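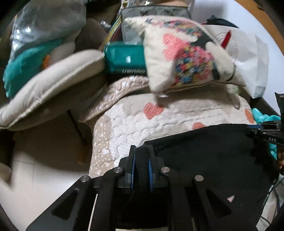

How to Keep a Match Record for a Two-Legged Tie

Cup ties played over two legs are harder to record than single matches. There are two scores, two lineups, one combined result and sometimes extra time that belongs to only one of the games. Anyone who runs a club site or fills in results for a local league will sooner or later write down the wrong winner.

This guide covers the method we use for the Husby Cup, where every round before the final is played home and away. It works on paper or in a spreadsheet. You will need the competition rules, both team sheets and a way to check the time.

Step 1. Read the rules of your competition

Find the section on tied results and copy it word for word to the top of your record. Do this every season. Cups change their rules between seasons more often than you would expect, and the version people remember is often the old one.

You are looking for the answers to four questions. Do away goals count double if the total is level? Do they still count in extra time? Is there extra time at all, or does the tie go straight to penalties? Do yellow cards carry over from the first leg to the second?

In the Husby Cup, away goals count after normal time in the second leg but not in extra time. Yellow cards carry over. The examples below follow those rules, so change them where yours are different.

Step 2. Set up one sheet for the tie

Use one sheet for both legs. If you keep two separate match sheets and add them up later, you are likely to swap home and away somewhere.

Write the two teams at the top as Team A and Team B. Team A is the side at home in the first leg, and it stays Team A for the whole tie. In the second leg Team A is the visitor, but its goals still go in the Team A column.

Make these columns for the goals:

Leg
Minute
Team
Scorer
Type (open play, penalty, own goal)
Away goal (yes or no)
Total for the tie

The last column is the one to fill in right away. After each goal, write the total across both legs with Team A first. When the second leg gets busy you can look at that column and know where the tie stands.

Step 3. Record the first leg

Fill in the goals as they happen. Own goals go in the column of the team that benefits, with the name of the player who put it in and "o.g." after it. An own goal by the home side counts as an away goal for the visitors. People get this wrong a lot.

Suppose Dewan are at home to Nostar in the first leg and it ends 2-1. Dewan are Team A. Nostar's goal came in the 44th minute and is marked as an away goal. The total column reads 2-1.

At the final whistle, write down three things below the goals: the score, the away goals, and the names of any players on a booking or suspended. Then have the referee or the other club's secretary check it. A mistake in the first leg is easy to fix that night and hard to fix two weeks later.

Step 4. Work out the targets before the second leg

Before the second kickoff, write a short list of which results put each team through. It takes a few minutes and saves arguments on the sideline.

With Dewan leading 2-1, the list looks like this:

Any draw: Dewan go through.
Any Dewan win: Dewan go through.
Nostar win 1-0: level at 2-2, Nostar go through on away goals.
Nostar win 2-1: level at 3-3, one away goal each, extra time.
Nostar win 3-2: level at 4-4, Dewan go through on away goals, two to one.
Nostar win by two or more: Nostar go through.

Any bigger one-goal win for Nostar, such as 4-3, also sends Dewan through. Check the list against the rules you copied in Step 1.

Step 5. Record the second leg

Keep going on the same sheet. Draw a line under the first leg and start the new goals below it, but don't reset the total. If Nostar score first, the total goes from 2-1 to 2-2.

Stoppage time should be written as 45+2 or 90+3. Writing 48 for a goal in first-half stoppage time makes it look like a goal from early in the second half, and it puts your scorers out of order.

Write down substitutions too, with the minute and both names. If your rules allow an extra substitute in extra time, you need to know how many have already been used. Nimal Roy, who does the sheets for Dewan, keeps these on the back so the goals stay easy to read.

Step 6. Extra time and penalties

Start a new section marked "Extra time" and keep the total running. Goals here count toward the second leg score, so a match that was 2-1 after 90 minutes and had one more home goal in extra time is recorded as 3-1 after extra time.

Penalties in a shootout are different. They do not count toward the score of the match, the total, or any player's goals for the season. Record them in their own small table with the order of kickers and a mark for scored or missed. Write down which team went first.

Step 7. Write the result

Put the second leg score first, then the total, then how it was decided. Give the home team of the second leg first in both scores. For example:

Nostar 1 Dewan 0 (2-2 agg, Nostar win on away goals)

Nostar 2 Dewan 1 after extra time (3-3 agg, Dewan win 4-3 on penalties)

Note that your sheet has Dewan first and the result line has Nostar first. Turn the total around when you copy it. With a level total it makes no difference, but with 4-2 it does.

Common problems

Abandoned match. Keep the sheet as it is, write the minute play stopped and wait for the league's decision. Don't erase any goals.

Both legs at the same ground. Follow the fixture list. The team listed second is the away team, even if it normally plays there.

Goal given to the wrong player. Cross it out with a single line and write the new name beside it with your initials. Heikki Hämäläinen has a blank sheet with a corrections box at the bottom, and clubs in the cup can ask him for a copy.

Last updated November 13, 2019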